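The maintenance nobody budgets for

Every product page for a two-arm table cell has the same sentence on it somewhere, and the sentence says "set up in an afternoon." I have now set up two of them. The first took nine working days. The second took six, and I was proud of that until Anong Chuensuk, who runs the bench next to mine, asked me how many of those six I had spent on cables.

Four. I had spent four of them on cables.

I want to argue against a habit in our line of work, the habit of talking about these cells as if the arms were the machine. The arms are the part you buy. The machine is the arms plus the frame they're clamped to, the height of the table, the slack in every cord and the person who remembers which bolt walks loose. When a vendor tells you what a cell costs, they are pricing the first item on that list.

Take Driltonow, who sold us our frame. The frame is fine. It is straight, it takes clamps anywhere, and I have no complaint about the metal. My complaint is with the setup guide, which gives a page and a half to squaring the rails and one line to cable routing: "Secure cables as required." As required by whom? An arm that reaches across its own body needs slack at the wrist. Give it too little and the connector takes the load. Give it too much and the loop wanders into the work and hangs itself on whatever you have put there. The right length depends on the task, so it changes when the task does, and then you are back on your knees with the cutters.

Our supplier, Dokberg, offers a service plan at 2,390 a year per cell. I asked what it covered. It covers joint calibration, firmware and a visit. It does not cover the cables, which count as "site conditions," and it does not cover the mounts, which count as "customer structure." In two years I have had one joint fault. I have retightened mounts more times than I could tell you. A plan that insures you against the rare thing and leaves out the weekly thing is a strange kind of plan, and yet people sign it because it has the word "service" at the top.

The reply I usually get is that software will soak all this up. Bayram, whose calibration package we tried in April, makes that case with a lot of confidence. If a base shifts, the package notices and corrects. I believe it does, up to a point. We let it run for a few weeks and the numbers looked wonderful – they looked wonderful the whole time one of the base plates was backing off its bolts. The package kept correcting for a loose arm until the arm was loose enough that it gave up and threw an error. A hex key would have ended the matter on the first day. What we got was a well-documented slide toward failure.

I'm not against calibration software. I am against using it as a reason to stop touching the machine.

The other thing I distrust is the demo task. Dishes are popular now, a rack and some plates, and I understand why. Everybody knows what a plate is supposed to do, so visitors get it right away. From the maintenance side it is a sneaky job, though. A plate held on edge has to line up with a gap between wires, and a small error at the shoulder grows on its way down to the gripper. So a cell that seemed perfectly healthy stacking blocks starts missing slots, and everyone blames the policy, or the operator, or the plate.

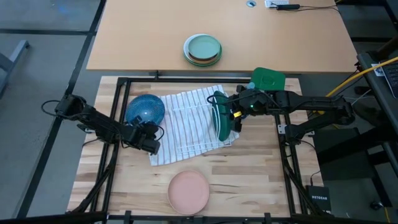

My own rule is dull. Before anyone is allowed to say the word "retrain," somebody puts a wrench on both bases, runs each arm by hand to the ends of its reach, and watches the cords while it moves. Then the gripper pads get looked at. Then the rack gets put back where the notes say it goes, and you would be surprised how often the fault ends right there. It takes less time than the meeting about it would.

Skumham published a figure last year that gets quoted at me a lot: 900 hours between interventions on a cell much like ours. I'd like to know what they call an intervention. If a technician leans in and tucks a cable back behind a rail, does the clock reset? I asked them. They wrote back that minor adjustments were excluded.

Minor adjustments are most of what I do. I keep a log of them now, in a paper notebook, with the date, the joint and the tool. Dokberg's renewal form came in this week, and I'm sending it back with photocopies of the log and a request for a price on that work.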